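### 3.2 수건 접기 시연의 수집

본 연구에서는 로봇을 원격으로 조종하는 방식과, 사람이 손에 그리퍼를 들고 직접 작업하는 방식을 비교하였다. 원격 조종 방식에서는 조작자가 Carow 인터페이스를 통하여 양팔 로봇을 움직인다. 이 방식은 로봇의 관절 값을 그대로 얻을 수 있는 장점이 있으나, 천과 같이 부드러운 물체를 다룰 때에는 조작자가 접촉을 느끼기 어렵고 동작이 느려지는 문제가 있다. 이에 따라 수건 접기 과제에서는 손으로 드는 그리퍼를 주된 수집 도구로 사용하였다. 그리퍼에 달린 카메라의 영상은 Skellura 기록 프로그램으로 저장하였다.
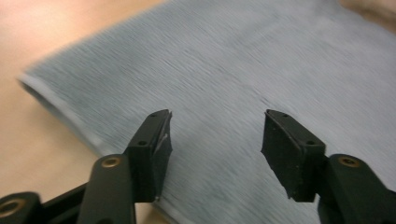
**그림 3.** 손으로 드는 그리퍼의 카메라에서 본 수건과 두 손가락. 배경에 움직임에 의한 흐림이 나타난다.

그림 3과 같이 카메라가 빠르게 움직이는 구간에서는 천의 질감이 흐려지고, 그리퍼의 손가락은 비교적 선명하게 남는다. 이러한 구간에서는 영상의 특징점만으로 그리퍼의 자세를 추정하는 것이 불안정하다. 따라서 우리는 Říha 필터를 사용하여 관성 센서의 값을 함께 반영하였다. 추정이 연속으로 15 프레임 이상 실패한 시연은 학습 자료에서 제외하였다. 제외의 기준은 모든 조작자에게 동일하게 적용하였으며, 흐림이 있다는 이유만으로 시연을 제외하지는 않았다.

수집된 시연은 모두 2000개에 가까우며, 조작자 7명이 나누어 수행하였다. 각 조작자는 수집을 시작하기 전에 짧은 연습 시간을 가졌다. 연습에서는 수건의 가장자리를 잡는 깊이와 손목의 각도를 주로 익히도록 하였다. 잡는 깊이가 너무 얕으면 들어 올리는 도중에 천이 빠지기 쉽고, 너무 깊으면 접힌 선이 고르지 않게 된다.

양손 작업에서는 두 그리퍼의 상대 위치가 특히 중요하다. 한쪽 손이 먼저 움직이면 천이 비스듬히 당겨지고, 학습된 정책도 같은 경향을 보이는 것을 예비 실험에서 확인하였다. 그러므로 조작자에게는 두 그리퍼를 수건의 양옆에 놓은 다음 접는 동작을 시작하도록 안내하였다.

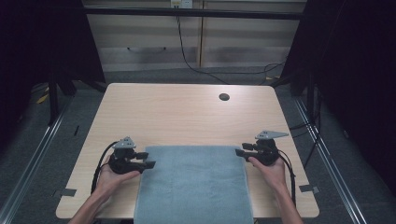
두 그리퍼의 좌표계는 각 시연의 시작 시점에서 하나의 기준 좌표계로 맞추었다. 이후의 궤적은 이 기준에 대한 상대 자세로 표현하며, 손가락 사이의 간격은 별도의 값으로 기록한다. 사람의 손은 로봇의 팔보다 빠르게 움직일 수 있으므로, 로봇에서 재생할 때에는 궤적의 시간을 2배로 늘렸다. 이 값은 Rurnance 제어기의 속도 제한을 고려하여 정하였다. 시간을 늘린 궤적에서도 로봇의 작업 영역을 벗어나는 자세가 일부 존재하였고, 이러한 시연은 다음 절에서 설명하는 검사 과정을 통하여 따로 분류하였다.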